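Re: Saturday open day at Teklow

Zhiqiang Song wrote:
> Did anyone make it to the Teklow open day? Worth the drive from Plorport?

Go if they run it again! I got there at opening and stayed two hours. They let you pick up a hand-held gripper and try it yourself, and it's harder than you'd think (my first few grasps were awful). Huiling Song was very patient with all my questions.

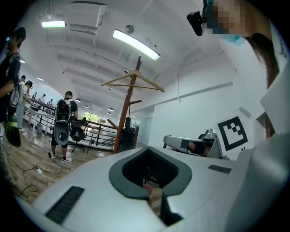
Do you have to sign up ahead for a turn with a gripper?
Walk-ins are fine, just put your name on the sheet by the door.

Leopoldo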